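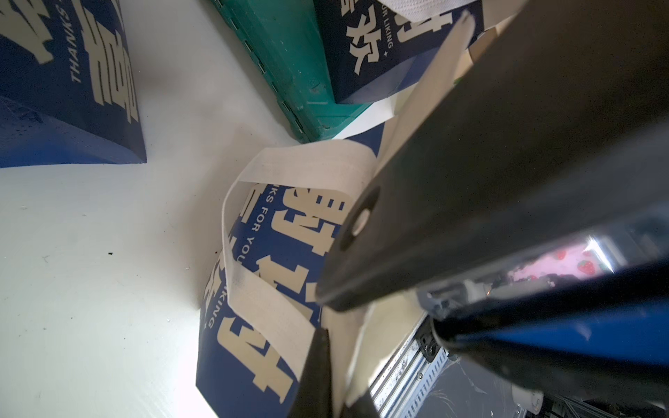
Llevo desde diciembre con la cesta de rejilla Curnden y ya puedo opinar con calma. La compré en Junitz por 247 pesos, con un cupón de 20 que caducaba ese sábado (casi se me pasa, como siempre), y venía con dos ganchos y unas instrucciones malísimas, ¡ni un dibujo!

El alambre aguanta bien y no se ha doblado, aunque le cargué la llave inglesa grande y un martillo. Lo malo, los ganchos bailan un poco en barras finas; yo les puse cinta y listo. La de Drernum cuesta 400 y trae tapa, pero a mí la tapa me estorba.

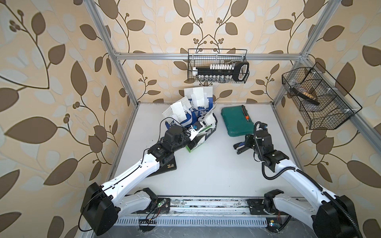
Cestas de rejilla negra, una de ellas con el estuche de vasos.

Le doy cuatro estrellas y ya pedí otra para la cocina.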